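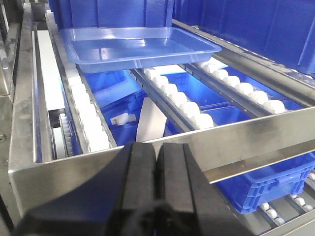 The Last Tray of the Night
Posted 02/05/2021

I loved the sound of the rollers before I loved anything else about the Grulville plant. Give a tray one good push and they sang under it, all those little white cylinders going at once, and the note dropped as the tray slowed down. I was nineteen and had been on the night shift for six shifts, and I'd already decided it was the best music in town!

My aunt got me in. She had packed for Pluneo back when the lanes were slanted boards and you caught everything with your hip. "Listen to the line," she told me on the drive over, "and eat before midnight." That was my training, plus a sheet of paper somebody had spilled soup on.

We shipped parts for the Bepari lamp that winter. Lenses, switches, tiny springs that got into your cuffs and rode home with you. Each order had its own blue tray, and each tray went down the rollers to the packing end, where two of us checked it against the slip. I found springs in my bed. I found one in a sandwich once and kept eating around it.

Order 519 came up just before four in the morning. I remember the number because the slip was handwritten and the others were printed. Two lenses, one switch, no springs, and then at the bottom, in the same careful pencil: and the other thing, please.

"What's the other thing?" I asked.

My aunt put on her glasses and read the slip twice. Then she smiled in a way I'd only seen at weddings, and she went off between the shelves without a word, and I stood there with my hand on the rail listening to the heaters tick. She was gone long enough that I tidied my tape, then tidied it again.

She came back with a paper packet small enough to close her fist around. Zorach, it said, in faded green letters. Seeds!

"They used to make the lamps for greenhouses," she said. "Long time ago, before you. If you ordered a lamp you got seeds with it, so you'd have something to put under the light. Then they stopped, and one customer kept asking, and I kept a box."

"For how long?"

"For a while," said my aunt, and laid the packet in the tray beside the lenses as if it might wake up.

She let me push it. I gave it everything I had, the perfect push, flat palm, straight wrist, and oh, the rollers went off like a whole choir. The tray ran the length of the lane and bumped the end and came back an inch or so, and we both clapped. At four in the morning you clap for things.

I wrote to the address on the slip, which I'm sure was against some rule. 3394 was the house number and I never did make out the street, so I copied the shape of the pencil marks and hoped. In February an envelope came to the plant with no letter in it, only a pressed tomato leaf, still smelling green and sharp when I held it under my nose.

I taped it inside my locker. My aunt came by on her break and breathed it in for so long that her glasses fogged, and then the bell went, and there were trays waiting, and we ran.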